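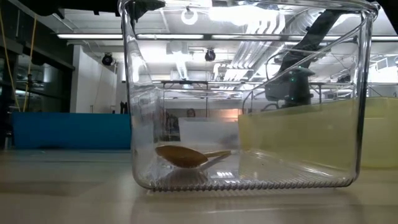 Wooden spoon in the tall clear container

Flosorley Home Boards > Kitchen > Storage and Sorting
Topic: Spoons: trays, tall bin, or back in the drawer?
Views: 2,474

plainoak
Posted Saturday, May 5, 2018
I'm trying to settle on a way to keep spoons and I keep changing my mind. We lost the big drawer when the dishwasher went in, so the everyday spoons and the cooking spoons have to live on an open shelf over the worktable. I have one tall clear container with straight sides and a few shallow colored plastic trays.

The wooden spoon lies flat in the clear container with room to spare. That looks neat, but the sides are high and I have to reach down in to pick the spoon up. In a tray it's easier to grab, except the tray takes up shelf. I like being able to see what I have without opening anything.

What do you all use? I don't want to spend more than $40 on this, and I'd like to spend nothing.

drawer_person
Stand the long ones up in a crock. Wooden spoons go handle down, bowls up. I don't understand laying a spoon flat in the bottom of a tall container. All that height is wasted and you're using up the floor of it for one spoon.

plainoak
I tried a crock. It tipped every time somebody pulled out the ladle. I know a heavier one would fix that, but the shelf is above eye level for one of us and you can't see which spoon you're getting.

kettleback
I went through the same thing after we moved to Jestbridge. The kitchen there had one drawer and it was the width of a cutting board. What I ended up doing was sorting by how often I reach for a thing and forgetting about what kind of thing it is. Everyday teaspoons and soup spoons went in one shallow tray. Anything I use once a week went in a second tray behind it. The rest went in a lidded box in the closet, and I have opened that box one time.

Shallow trays work if you keep them from filling up.
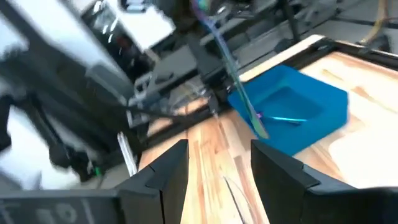 Once there are more than a single layer of spoons in there you're back to digging, and you might as well have the drawer. I'd also get trays in different colors if you can. The rest of the house learns "blue one" much faster than they learn a label. Mine are Lellum trays and they've held up for two years with no cracks, though the corners collect crumbs and you have to go in with a cloth.

drawer_person
Colors are fine until you buy a third tray and the store is out of your system. I'd label them.

kettleback
We had labels. They came off in the dishwasher.

saltcellar9
I'm with the color crowd. One warning about Lellum: the older ones stack and the newer ones don't stack into the older ones. I have both and they rock. If you already own trays, measure the bottom before you buy any to match.

Also plainoak, is your worktable oiled wood? If it is, don't leave damp spoons on it overnight. I have a ring and a long gray smear on mine from a steel ladle.

plainoak
It's butcher block, light colored, with mineral oil on it from April. No marks so far. I'm not planning to keep anything directly on the wood, it just ends up there while I sort.

gravyboat_lane
Here's how I'd do it if it were my table. I've reorganized three kitchens now, one of them somebody else's.

1. Take everything out and put it on the table. All of it, including the baby spoons and the ones from takeout. Throw out the takeout ones.

2. Put the containers down among the spoons before you start sorting. A shallow tray or two, the clear container, whatever you've got. Then try a spoon in each kind. You'll see right away that a tablespoon in a tall clear box sits on a slant across the bottom and a tablespoon in a teal tray is simply there to be picked up. I also like to have the purple and teal iridescent ones next to a gold one when I'm deciding, as it shows me which ones get lost to the eye. The shiny colored bowls are easy to find in anything.

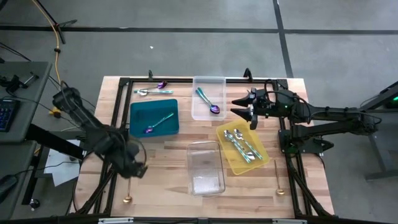
3. Pull out the spoons you used this week. Those go in the tray closest to the stove. If you can't remember, wait a week and do this step then.

4. Put cooking spoons together, separate from eating spoons. Mixed trays never stay sorted at my house.

5. Use the tall clear container for things that are tall. Whisk, tongs, the long spatula. If it ends up with nothing in it, store flour in it or give it away.

6. Leave it alone for two weeks before you buy anything.

drawer_person
Number 5 is what I said in the second post.

gravyboat_lane
You said crock. But yes, we agree.

saltcellar9
I don't agree with 4. I stir with the same spoon I eat oatmeal with. Splitting them by size makes more sense to me. Long ones don't fit in most shallow trays anyway, so the size decides it for you.

plainoak
I did steps 1 through 4 this morning. The takeout spoons are gone. I kept eating and cooking spoons apart for now, and the yellow tray is the one by the stove. It holds fewer than I thought it would, so some of the soup spoons went into the teal one.

Now the next problem, which is the cutting boards. They used to stand behind the faucet and I hated that.

turnip_hall
Coming in on the boards. I had the same trouble, with boards sliding off the counter and warping from being leaned against a wet wall. 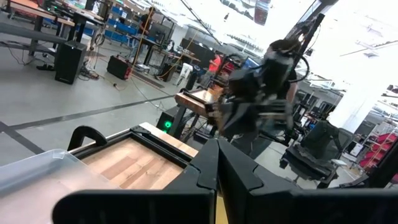
Boards do best lying flat with air on both sides, or standing in a rack where they don't touch each other. If you only have one or two, I'd go flat. I bought a rack from Turunen and returned it because the slots were too narrow for a thick board. What I use now is a tray with a raised edge, big enough for the board to lie inside. A black rectangular one with a loop handle on the side, like the one holding the striped tan and reddish board there, does that job well. You can slide the whole thing forward by the handle and the edge keeps the board from going over. A frosted bin right beside it is handy for whatever else you keep with the boards. I'd put a couple of thin cork dots under the board so it isn't sitting tight on the tray.

drawer_person
Doesn't water pool in the tray?

turnip_hall
It does if you put the board away wet. I stand mine by the window first. I've forgotten a few times and had to wipe the tray out, no harm to the board.

kettleback
Cork dots fell off mine. I use two chopsticks.

plainoak
Chopsticks I have. I'll try that before I order anything. Does the board need to be turned over now and then if it's always lying flat?

turnip_hall
I flip mine when I oil it. I couldn't tell you if that's often enough.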